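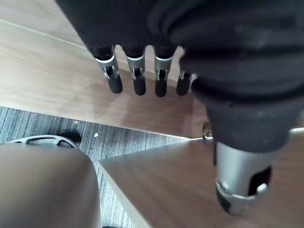

Quick one tonight, the dishwasher's still going and I want to be in bed by 11. Yes the table is staying. I know, I know, I said in June it was going on the curb.

It's a Ljungberg, bought secondhand when we moved in, and I have never once loved the shape of it. But the wood! Pale, nice long grain. I sanded the top over 7 evenings, mostly in the garage with the radio on, and then did 4 thin coats of Travik oil. Tin says 2. The tin is wrong, or my table is thirsty.

Things I'd do diffrent: start with a finer paper. Not use the old T-shirt, it sheds. Wait the full night between coats -- I didn't on the second one and had to go back over a tacky patch the size of a saucer.

Still can't decide about light wood next to darker wood. My sister-in-law says it has to match. I think matching looks like a showroom. Griltell had a sample board with both side by side and I stood there way too long, then bought nothing, then bought a candle.

Next up is the edge, which I only did by hand and it's a bit lighter then the rest. Might leave it. Chairs are a whole other post -- 8 of them, all wobbly, and I am out of glue.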